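Stability and Storage of Single-Use Paper Cups in a Shared Office Break Area

Student project report, Materials and Everyday Products course
Site: second-floor project office, Lyons building
Prepared by: Iveta Lukáč

1. Background

The project office in the Lyons building has no sink. Drinks are served in single-wall paper cups bought in cartons of 400 and kept on an open shelf next to the door. Users had complained of two things: cups tipping over when empty, and cups sticking together in the sleeve so that two or three came out at once. The course brief asked for a small study of an everyday product, using only equipment available to the group. We chose the cups.

The work had three goals. The first was to measure how far an empty cup can be tilted before it falls. The second was to find out whether cups set down close together are more or less likely to fall than cups standing alone. The third was to propose a storage method that needs no new furniture.

2. Materials

Two cup models were used. Model A is supplied by Dovonora and was already in the office. Model B is supplied by Watatari and was bought for the project. Both have a rolled rim and a recessed base. Model B has a slightly wider base and costs more per carton.

Tilt was measured with a hinged board and a plastic protractor. The board surface was covered with the same white laminate sheet for all runs. A kitchen scale was used to check cup mass, but its resolution was too coarse to separate the two models and those readings are left out.

3. Method

3.1 Single cup tilt

Each cup was placed on the board with the side seam facing uphill. The board was raised by hand at a slow, steady rate until the cup slid or fell. If the cup slid first, a thin strip of card was taped below the base and the run was repeated. Each model was run 40 times. Cups with a visible dent in the rim were replaced.

3.2 Group test

Cups were set on a level table in a loose group, with gaps smaller than one cup diameter. One cup at the edge of the group was pushed at rim height with the flat end of a ruler until it fell. The number of other cups that fell with it was written down. Cups that leaned on a neighbor without touching the table with their rim were recorded as a separate case, after some argument over whether they should be treated as fallen.

3.3 Sleeve test

Full sleeves were stored upright, then on their side, each for one week in March. One cup at a time was then pulled from the open end with one hand. A pull was scored as failed if more than one cup came out.

4. Results

4.1 Single cup tilt

Model A fell at a mean angle of 18 degrees. Model B fell at a mean angle of 23 degrees. The spread within each model was small except for the first few runs, when the board was being raised too quickly. Those runs were repeated.

4.2 Group test

A pushed cup usually rolled in a short arc after it fell, because of the taper, and the arc carried it into the group. The cups it met were struck low on the wall and often stayed up. Direct rim contact was more likely to bring down a second cup. Mixed results, with upright cups left standing among tipped ones, were common for both models.
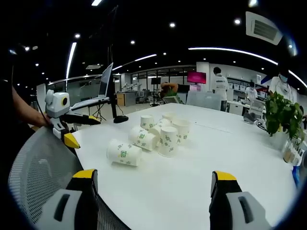
Wokley asked in the review session whether the ruler push was a fair stand-in for a sleeve or an elbow, which would touch several cups at once and keep moving after the first one fell. The group agreed that it was not, and the group test should be read only as a comparison between models. A wider pusher was tried afterward but could not be kept level by hand.

4.3 Sleeve test

Sleeves stored upright gave more failed pulls than sleeves stored on their side. The lowest cups in an upright sleeve carry the weight of the rest and wedge together. Twisting the cup slightly while pulling removed most failures in both cases.

5. Recommendations

Store sleeves on their side, open end toward the user. Keep Model A for now and change to Model B when the present carton runs out, if the price difference is accepted. Set out only a few cups at a time, away from the table edge.

6. Open points

Filled cups were not tested. Humidity in the office was not recorded, and the effect of a damp base on sliding is unknown. The raw tilt readings are in Appendix A.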